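4.3 Dropped blocks and the drifting grip

We had rather hoped that this section would be a short one. By the time we began the main series in May, the arm at our Istmont laboratory had been sorting small printed shapes for long enough that most of us had stopped watching it, and we took the first dropped block for ordinary bad luck. It was only when Gavin Moffat sat down with the logs and a large pot of tea that we saw how the drops were bunched together. Of the 200 picks in the series, 16 ended with the block leaving the fingers before the arm had reached the place where it was meant to let go, and nearly all of these fell in the second half of the session.

What made the fault so awkward to find was that the controller, which we call Skokden, reported every one of those picks as a success. It decides whether a block is held by looking at how far the fingers have closed. If they stop short of fully shut, something must be between them, and the arm is allowed to lift. This is a perfectly sensible rule and we would still defend it for larger objects. With small blocks, though, the fingers can catch an edge or a corner, stop at a believable distance, and carry the block upwards on very little contact indeed. Figure 6 shows the gripper at work over the board, with a blue cube beside the black finger and blocks of several other shapes and colours around it.

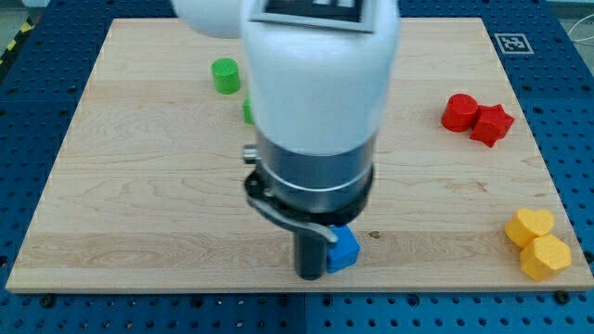
Figure 6. The arm and gripper over the wooden board, with cylinders, a star, a heart and a hexagonal prism among the blocks.

Our first suspicion fell on the finger pads, and we are a little embarrassed by how long we spent cleaning and replacing them. The true cause was duller. A screw in the wrist mounting had worked slightly loose, and as the session went on the gripper settled by 3 millimetres to one side of where the software believed it to be. The calibration routine would have caught this had we run it between batches, but we ran it only in the morning, a habit left over from the earlier Clisau trials, where the arm moved a good deal more slowly and the mounting never shifted.

No one was hurt, and nothing was broken apart from one block, but we do not want to make light of it. On two occasions the block came free while the arm was travelling at full speed, and one of them landed well beyond the table. A colleague visiting from the Carnegie workshop pointed out, very kindly, that a heavier part thrown in the same way would have been a serious matter. From then on we kept the walkway clear whenever the arm was moving and lowered its speed while carrying.

We then tightened the mounting, added a second check of the grip shortly after lifting, and repeated the full series of 200 picks with calibration before each batch. The drops that remained were all caught by the second check, with the arm still low over the board, and it stopped as it should. The extra check does slow the work, and we return to that cost in Section 5.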